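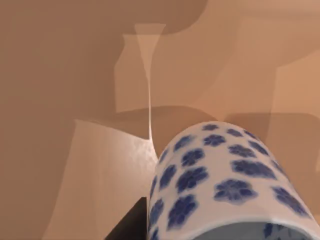

Issue 3

Gotine Recipe Card Transcriptions

This folder holds typed copies of 205 handwritten recipe cards from the Gotine collection. The cards were scanned by Heltico and typed up by hand. Each row in cards.csv is one card.

Columns

card_id: number written on the back of the card
title: as written, spelling kept
body: full text, line breaks shown as a slash
language: en or lt
year: blank if the card has no date

Most of the cards are for baking and preserves. 112 of them carry a year. Amounts are left in the units the writer used, so cups, grams and "a glass" all appear. We did not convert them. Crossed-out words are in square brackets. A word we could not read is marked with a question mark.

Changes in this issue

Fixed the swapped titles on two plum jam cards. Filled in missing text for the December baking set. Removed duplicate rows left over from the Pimia import. The language column now uses lower case only.

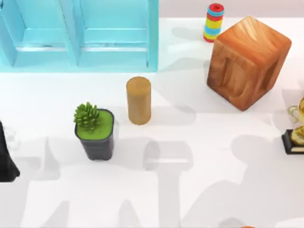 Category: Food and Household

Known problems

Some cards continue onto a second card. These are stored as 2 rows and are not linked. Oven settings are often missing. A few Lithuanian titles lost their accents in the first import and still need to be checked against the scans.

Use

Free to copy and reuse with credit to the Gotine collection. Scans are not included. Send corrections with the card_id and the column name.

Maintainer: Stankevičius
Last updated: Mar 16, 2021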